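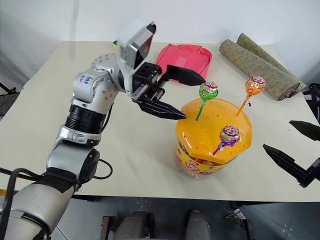 Vol. 2, Handout 13

Evaluating a Vendor Offer: the Drelus Two-Arm Packing Kit

Course notes, E. Gittins. Read before the March lab. Bring the price sheet.

The Drelus kit is sold by Flarnura as a "ready to work" pair of arms for small packing and sorting jobs. We have had the brochure for a while and Sipho Moodley sat through the sales call. These notes go over what is being offered and where I think you should push back. I have not decided against it. I would like you to be able to say why you would or would not sign.

1. What the offer covers

Two arms, a parallel-jaw gripper for each, a wrist camera, a base, and a year of something called Arex Care. Arex Care is phone support and software updates. Gripper fingers are listed as wear parts and are not covered. Read that line twice. Fingers are what touch the product all day, and they are what you will be buying again.

The table is not included. Neither is any guarding, and the quote says nothing about who does the risk assessment. Under "installation" it says "by arrangement."

2. The candy task

Look at the lollipops in the jar lid. It is a good test item and a slightly flattering one. The sticks stand up, the heads are brightly wrapped, and each one leans its own way, so the arm can't simply repeat one move. The yellow lid and the pale table also give the camera plenty of contrast. Ask what happens with clear wrappers on a steel tray.

Things the task does test:
Approach angle. The fingers have to come in beside a head without knocking its neighbor.
Grip force. Too little and the candy slips, too much and it cracks in the wrapper.
Pull direction. A leaning stick wants to come out along its own line. Pulling straight up may lift the lid or drag the jar.

Things it does not test: speed over a full shift, mixed sizes, or what the arm does when the jar is not where it was this morning.

The pink bag is another matter. Fabric lying flat is hard for a two-finger gripper, and harder still if the bag has to be opened before anything goes into it. The brochure has one sentence on soft goods: "handles textiles with ease." No fabric weight, no success rate. I would treat that sentence as decoration until Flarnura puts a number next to it.

3. The numbers

Flarnura claims 160 picks an hour. The footnote says this was measured on "presented items," meaning parts already laid out in known positions. Somebody has to do the presenting, and if that is a person, their wage goes in your sum.

The only longer run they would share is 856 picks. Sipho asked how many of those needed a person to step in. The answer was that interventions were "not logged separately." A pick count with no failure count tells you how long the thing was switched on and very little else.

Compare with the Joubert single-arm unit from Handout 12. It is slower on paper, but the test sheet lists drops, misses and restarts in their own columns. I know which sheet I would sooner argue with a plant manager over.

4. Is the second arm worth it?

Work this out for yourselves. Two arms help when one has to hold while the other pulls, and steadying a jar is a fair case. They also double the grippers to maintain and put two moving things in one small workspace. If the second arm spends most of the cycle waiting, a clamp would be cheaper. Ask for a timing chart showing each arm separately. We asked and were told it would follow.

5. For the lab

Write down your definition of a successful pick before you start, and don't change it halfway. Log every touch by a person, including straightening the jar. Change the lighting at least once. Try one item the vendor did not choose.

Write-up is two pages at most, with your raw log attached. If you recommend buying, state the intervention rate at which you would change your mind. Same if you recommend against.

Questions about the quote go to Sipho. Questions about grading go to me.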